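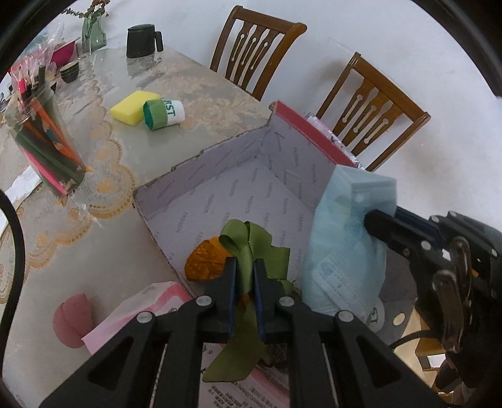 Recording a box-packing demo with two hand-held grippers

By Ebony Tamihana
April

We use cookies to remember your settings. Accept | Manage

Packing soft things into a box is a good second task once you can record a clean pick and place. You need two hand-held grippers, a shallow box with no lid, and a few light items. A ribbon bow, a disposable face mask and a leaf decoration work well together. I record at the dining table with everyday clutter left on it, and I leave the plastic tablecloth on.

1. Check the grippers

Open and close each one a few times. The inner pads should meet evenly. Run the cables away from the box, with enough slack to reach both sides of it.

2. Set the start position

Put the box within easy reach of both hands. Start each recording with both grippers open and raised above the rim. Hold still until the recording light comes on.

3. Pick up the bow

Come down from above and close on the middle of the bow, where the loops meet. If you take a single loop, the rest swings and the tails catch on the cardboard. Close slowly. The pads only need to press the ribbon enough to hold it.

4. Place it and let go

Lower the bow until the tails touch the floor of the box, then bring the knot down. Open the fingers fully before you lift. If the ribbon sticks to a pad, lift anyway and pick it up again – a recovery is worth keeping in the set.

5. Use the second gripper

Keep it on its own side of the box. It can steady a wall or push a mask flat while the first one works. Thin cardboard bends easily, so press near a corner.

6. Save and vary

Label each take with the item and the hand used. Move the box a little between takes and change the order of the items. My last set for the Sulbridge arm had 76 takes, and I dropped 3 where a cable crossed the view.

Related
Calibrating finger width on the Prellier gripper
Teleoperation or hand-held: which to use first
Sorting 2,000 takes with Jalali
Folding cloth with two arms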